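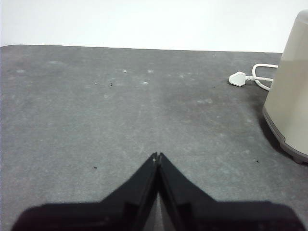
Why does my Leka dishwasher stop mid-cycle with water still sitting in the bottom?
Most of the time the drain path is blocked somewhere between the filter and the sink, so the pump gives up and the machine parks itself. Clean the filter first, then check the drain hose where it meets the sink plumbing.

Ticket 2136
Product: Leka built-in dishwasher
Opened: 11 June 2024
Status: Resolved (left open for comments)

Hi all! I'm posting my whole log in case it saves somebody an evening on the kitchen floor. I searched this board for ages and found lots of threads that end with "never mind, fixed it" and no details, which drove me up the wall.

The problem
The dishwasher runs fine for the first part of the normal cycle, then it hums for a while, beeps and quits. When I open the door there's a gray puddle over the filter and the detergent is only half gone. The display shows the little faucet light, and my manual (the thin one, with all the languages in it) says that light means "water fault" and leaves it there. Thanks, manual.

We moved into this place in October and the machine came with it, so I have no receipt and no clue how it was treated before us. It worked great until last week. The only thing that changed is that we had a new garbage disposal put in, a Brendel, and yes, you can probably see where this is going. I sure didn't!

What I tried first
Pulled the bottom rack and took out the filter. It was pretty gross (a cherry pit, some label paper, a lot of that beige paste) but it wasn't plugged solid. Scrubbed it with an old toothbrush, put it back, ran the rinse cycle. Same hum, same beep.

Then I bailed the water out with a cup and a sponge and popped off the cover over the pump so I could feel for broken glass. I had the power off at the breaker for this, and please do the same. Nothing in there. The little wheel turned when I poked it, kind of jerky, but I've read that the jerky feel is normal because of the magnets.

Next I ran a cup of vinegar through on the hot setting, mainly because every website says to. The kitchen smelled like pickles and the puddle stayed put.

Reply from Stemitz support (they handle Leka service in our area)
I'm copying the useful part: "Please confirm whether the drain hose connects to a disposal unit and whether that unit was recently replaced. New disposals ship with a plug in the dishwasher inlet. It has to be knocked out before the hose is attached."

Well. I read that out loud to the whole house.

The fix
Turned off the breaker for the disposal too. Put a towel and a mixing bowl under the sink. Loosened the clamp on the drain hose and pulled it off the side of the disposal, and a good bit of dirty water came with it, so have the bowl ready before you pull and not after (ask me how I know). Looked in the inlet with a flashlight and there it was, a solid disk of plastic where there should have been a hole.

I set a flathead screwdriver against it and gave it 2 taps with a hammer. It dropped inside the disposal, so I had to fish it out with long pliers from the top. Don't leave it in there and hope the disposal eats it. Hose back on, clamp tight, breakers on. The rinse cycle drained in one go, and then I ran a full normal load that finished without the faucet light.

While I was under there I noticed the hose was just lying on the cabinet floor. Support wants it looped up high under the counter so sink water can't run back into the machine. I bought a Desell hose strap for that and screwed it to the side wall. Took longer to find the right screw than to put it in.

Still wondering
The machine makes a short gurgle right after it drains now. Dishes come out clean and the bottom is clear. Does anybody else with a Leka hear that? I never paid attention before, so it may have always done it.

Update, a few loads later: gurgle is still there, still draining fine. Support says a gurgle at the end is air in the hose and I can ignore it. I'm leaving the ticket open until the weekend in case somebody wants to ask about the clamp size.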